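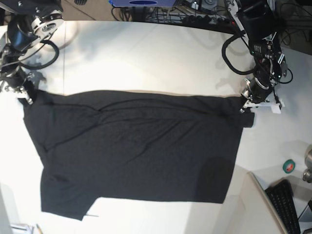
Every closet has one. Mine came from a street market in Montoya, cost next to nothing, and I have worn it through two house moves and more summer concerts than I can remember. The black T-shirt is the hardest working thing most of us own, and it has a wonderful story.

It began as underwear. Sailors and farmhands wore short-sleeved cotton undershirts long before anyone would have gone to dinner in one, and for years the color was white or close to it. Black was the awkward cousin. Getting a deep, even black into cotton is hard work, and dyers have been fussing over it for centuries with oak galls, iron, logwood and plenty of patience.

I got a taste of this in July at the Wunach dye works, a long brick building beside the river that still keeps its old recipe books. There are 13 of them, and I could have stayed all week! One page calls for 20 separate dips to reach what the writer named "chimney black." Turn the page and there's a softer shade for work clothes, with a note complaining about the water that year. 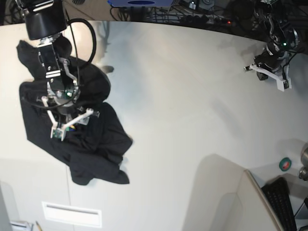
Black fabric, bunched and folded.

What I love most is how black ages. Sunlight takes some of it, the wash takes more, and fading often shows first at the shoulders and seams. Some shirts drift toward brown, others toward a smoky blue, depending on the dye. Collectors at the Jisgate textile fair go wild for this. They'll hold a sleeve up to the window and argue happily over whether it's charcoal or slate (I've joined in, and I was wrong both times).

Zutatero, a little repair shop two streets from the fairground, will overdye a tired shirt for you, but the staff may try to talk you out of it. They like the gray ones.

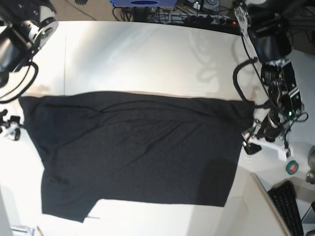

Creases show up well on a dark shirt laid out on white.

If you want to keep yours dark, turn it inside out, wash it cold and dry it in the shade. Skip the softener. And if it fades anyway, wear it to the beach, wear it to paint the fence, wear it to bed. Mine has a hole under one arm now and I'm still not done with it.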